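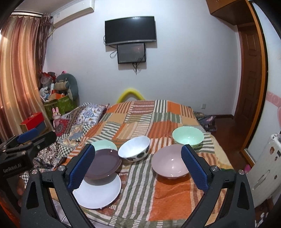
Page last changed: 20th February

Home Files Changes Notes Get a copy

Esthorpe Recipe Cards: read this first

Hello! If you've landed here from the link in the village newsletter, you probably want cards.csv, which opens in any spreadsheet program, and you can ignore nearly everything else in the folder. If you've come because you like old recipes, or because you like untidy data (there are more of us than you'd think), keep reading, I've tried to write down everything I'd want to know if I were picking this up cold.

What's in it

275 handwritten recipe cards, typed up one card to a row. They were kept in three shoeboxes and a biscuit tin in Esthorpe and came from several kitchens over a long stretch of years, the oldest probably from just after the war and the newest from some time in the eighties, going by a card that mentions the microwave with great suspicion. Puddings and cakes make up most of it. Then there's a good run of chutneys, a surprising amount of tongue, and one card for furniture polish that I left in because it was filed under P between Parkin and Plum Jam and whoever put it there clearly meant it.

I haven't included the printed cuttings. There were loads, mostly snipped off flour bags and out of magazines, and I don't have the right to go sharing those. If a card just says "see cutting" then the method column says "see cutting" too and I'm afraid that's as far as it goes.

The files

cards.csv is the main one. It has 15 columns and they're all text, even the ones that look like numbers, for reasons that will become obvious when you get to the quantities.

cooks.csv links the initials on the cards to a kitchen. I've used kitchen letters instead of surnames, as some of the families are still about and not everybody was keen.

words.txt is my list of odd words and what I think they mean.

scans is a folder of the cards themselves, front and back. It's big. Don't download it on your phone on the train like I did.

tried.txt is the diary of the ones I've cooked so far. More on that further down.

How the typing up was done

I typed the first box on my own over one winter and made a right mess of it, correcting spellings as I went along, which I now wish I hadn't. Hiyori Ikeda then joined in and very politely asked what the cards really said, and after a bit of sulking I went back and did the whole box again. So the rule now is that the text column is what's on the card, mistakes and all, and the tidy column is our best go at a readable version. If you're after how people wrote, use text. If you want your tea, use tidy.

Each card was typed by one of us and checked by the other against the scan. Where we couldn't agree on a word we put it in square brackets with a question mark. Some of those brackets are my fault for having poor eyesight and some are the fault of kitchen C, whose handwriting looks like a spider fell in the Bovril. Corrections very welcome! If you're local and recognise your nan's hand, even better.

Crossings out are kept in the text column with the word struck before each one. I love these. There's a seed cake where the caraway has been struck, put back, and struck again in a different pen.

Quantities, oh dear

Right. This is the bit that takes up most of my evenings. The cards use ounces, pounds, pints, gills, cups (whose cup?), teacups, breakfast cups, "a walnut" of butter, "an egg shell" of water and, my favourite, "enough". I've made no attempt to force these into grams in the main file. The quantity column gives them as written.

There is a metric column beside it, and that was filled in by a script called nakajima.py, named after the street Hiyori was living in when she wrote it. It copes well with ounces and pints. It's only fair with cups. For anything like "a walnut" it leaves the cell blank, and that's deliberate, so please don't report the blanks as a fault. I've had four messages about the blanks.

One thing to watch: a few of the later cards are already metric, and somebody had gone back and converted their own older ones in biro. Where there are two figures on a card we've kept both with a slash. They don't always match. The marmalade ones are miles apart, and I'd follow the ounces.

Oven heats

Most cards say slow, moderate, hot or quick. Some say gas mark, and a handful just say "the oven" as though there were only ever one. We've left the words in the heat column and not guessed at a temperature. I did have a go at guessing early on and Hiyori pointed out that a moderate oven in a coal range and a moderate oven in a bungalow in the seventies are two different animals, so out it came.

Dates

84 of the cards have no date of any kind and nothing on them to help. For the others we've put a date in if one was written, or a decade if there was a clue, like a price or a shop or a shortage. The how_dated column tells you which. Please don't draw a graph of sponge cakes by decade and tell people it means something. It'd be lovely but there's just not enough there, and kitchen A dated every single card while kitchen D never dated one in her life.
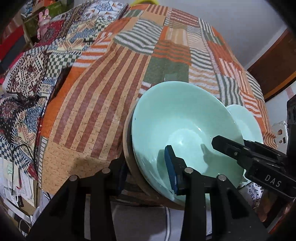

The shop names are a better clue than I expected, by the way. Mutonton was the grocer on the corner by the chapel, and people in Esthorpe wrote it on their cards the way you might write a brand now: "Mutonton's best sultanas", "lard (Mutonton)". It shut for good one September, and after that the cards start saying Voststead, where you had to go on the bus. So if a card says Mutonton it's early and if it says Voststead it's late. I've added a shop column for that. I was quite pleased with myself over that column.

Words

words.txt is short but I'm fond of it. Some of these are local, some are family words that never got out of one kitchen, and some may well be spelling mistakes that I've been far too romantic about. A few to give you the flavour:

claggy: too wet, of a dough. Always a warning.
a lick: of milk, for the top of a pie. Less than you think.
thripping: stirring fast with a fork. Kitchen B only.
sad: sunk in the middle. You'll see "will go sad if door opened" a lot.
company: good enough to give visitors. Sometimes written big in the corner with a line under it.

The company mark has its own column, yes or blank. It's a fair guide to what's worth making, though it also turns up on a tinned salmon mould that I wouldn't give to anybody I liked.

Cooking from it

I've been making my way through the tidy versions and have done roughly 80 so far, mostly at weekends and mostly puddings (somebody has to). The notes are in tried.txt. They're not tests in any proper sense, just me in my kitchen saying whether it set. My oven runs hot. I use medium eggs and I think they must have had smaller ones, as the custards keep coming out a bit bouncy.

Things I've learned the slow way. The ginger cards want twice the ginger, I suppose mine isn't as strong as theirs was. Steamed puddings can all take longer than it says. If a card doesn't mention salt, put some in. And the potted meat from kitchen E is really very good, I've made it for two funerals and a cricket tea and come home with an empty dish every time.

A word of caution on the preserves and anything bottled. Some of these methods are not what anyone would advise now, the bottled beans especially. I've put "don't" in the notes column for the ones that worried me. I'm no expert, so if a card isn't marked that doesn't mean it's safe, it means I didn't spot anything. Do look up a modern method before you put something in a jar and leave it in the cupboard for a year.

What's missing

Plenty. The biscuit tin had got damp at some point and the cards at the bottom were stuck together, and I stopped trying to peel them when the ink started coming away. They're in the scans folder as a lump, in case anybody cleverer wants to look at the edges.

There's also very little in the way of everyday dinners. I don't think anybody wrote down how to do mince. You write down the Christmas cake you make once a year, so please don't read this as a picture of what Esthorpe ate. My own mum made the same stew all my childhood and there isn't a card for it anywhere.

All five kitchens are from the same end of the village too, up by the chapel. I'd dearly like something from down by the water, and from Voststead, if anyone there has a box in the loft.

Using it

Take it, cook from it, print it, put it in your own book, I don't mind. The families have said yes to the recipes being shared so long as it's free and so long as nobody adds the surnames back in. If you do something with it I'd love to hear. If you're quoting, "Esthorpe Recipe Cards" is plenty, and do mention Hiyori, who did more of the checking than I did.

Still to do

Finish the backs of the cards. Lots have shopping lists and scores from whist on the back and at the moment those are only in the scans.
Sort out the two Plum Jams, which might be the same card copied out.
Split the notes column, it's got far too much in it.
Work out what "Ted's way" means. It's on the dumplings, the rice pudding and the pickled onions, and I can't find anything those have in common.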